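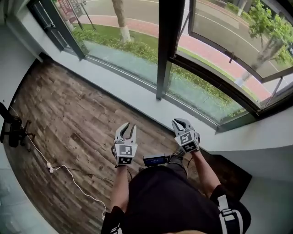

Wirley schrieb, man möge ihm bitte in einfachen Worten erklären, warum eine Robotik-AG ein halbes Jahr lang keinen Roboter anfasst. Die Frage kam über die Liste, sie kam im schönsten Elternabendton, und sie ist berechtigt. Zum Nachlesen noch einmal im Wortlaut:

> Hallo Liste,
> mein Sohn erzählt seit August, er sei jetzt in der Robotik.
> Wenn ich frage, was er dort macht, sagt er: "Becher wegräumen."
> Das könnte er auch zu Hause tun, tut es dort aber nicht.
> Kann mir jemand sagen, wann der Roboter kommt? Und wofür
> die Materialkasse 300 Euro ausgegeben hat?
> Gruß, Wirley

Lieber Wirley, liebe Mitlesende,

der Roboter kommt, wenn Kendmont ihn hergibt. Kendmont ist die Werkstatt im Nachbarort, die uns einen Arm leihweise versprochen hat und seither jede Mail mit "zeitnah" beantwortet. Bis dahin sammeln wir Vorführungen: Jemand nimmt in jede Hand einen Greifer und macht die Aufgabe vor, und aus den Aufzeichnungen soll der Arm später lernen, wie man so etwas anfängt. Die schwarzweißen Quadrate auf den Greifern sind Marker, aus denen die Software Lage und Drehung berechnet. Wer den Daumen darauflegt, produziert einen Durchgang für den Papierkorb. Das haben alle schon geschafft, ich auch, zuletzt vor Zuschauern.

Zu den 300 Euro: Die sind in Filament, Schrauben, Kabel und einen zweiten Satz Backen geflossen, nachdem der erste Satz beim Transport unter einem Atlas gelegen hatte. Die Belege hängen in der Ablage unter "Hullunia". So heißt das Projekt, seit die Gruppe abstimmen durfte. Mein Vorschlag war "Greifer 2" und bekam eine Stimme.

Stand der Dinge: Beim Becherstapeln haben wir 80 brauchbare Durchgänge. Beim Tuchfalten sind es 20, und darunter sind welche, bei denen ich das Wort "gefaltet" nur aus pädagogischen Gründen stehen lasse. Für das Treffen im Inthanon-Saal sollten es von beidem gleich viele sein. Ich bitte also darum, dass sich im neuen Jahr nicht wieder alle zuerst für die Becher eintragen.

Ein paar Sachen für die nächsten Termine:

Vor dem Start einmal beide Greifer ganz öffnen und ganz schließen. Die Aufzeichnung braucht den Nullpunkt — ohne ihn glaubt das Programm, die Backen stünden die ganze Zeit halb offen, und rechnet damit fröhlich weiter.

Langsamer arbeiten. Es gibt keine Wertung nach Zeit, auch wenn an der Tafel eine Rangliste hängt. Wer die Rangliste aufgehängt hat, darf sie wieder abhängen.

Kabel an der Wand entlang verlegen. Akkus nach dem Termin ans Ladegerät, und zwar die Akkus, nicht das eigene Telefon.

Dateinamen bitte nach Schema. "test_neu_final_jetzt_echt" gibt es inzwischen in drei Fassungen, und die mit den besten Daten ist die älteste.

Und falls Wirleys Sohn mitliest: Das Becherwegräumen zu Hause zählt als Übung, wird aber nicht aufgezeichnet.

Einen guten Rutsch
die AG-Leitung
29. Dezember 2019

2 Antworten · 20 Mal gelesen

Kommentare

Wirley: Danke, jetzt weiß ich mehr, als ich wissen wollte. Das mit dem Atlas hat er zu Hause anders erzählt.

Tuchfalter: Ich habe mich fürs Tuch eingetragen! Bitte festhalten, falls wieder jemand behauptet, ich mache immer nur Becher.

Gast: Kann man die Backen auch weicher drucken? Bei dünnem Stoff rutscht es mir ständig weg, vor allem an der zweiten Ecke.

AG-Leitung: Kann man, das Filament dafür ist bestellt. Probiert es bis dahin mit einem Streifen Moosgummi, aber bitte nicht über die Marker kleben.

Kontakt zur Listenverwaltung · Abmelden · Nach oben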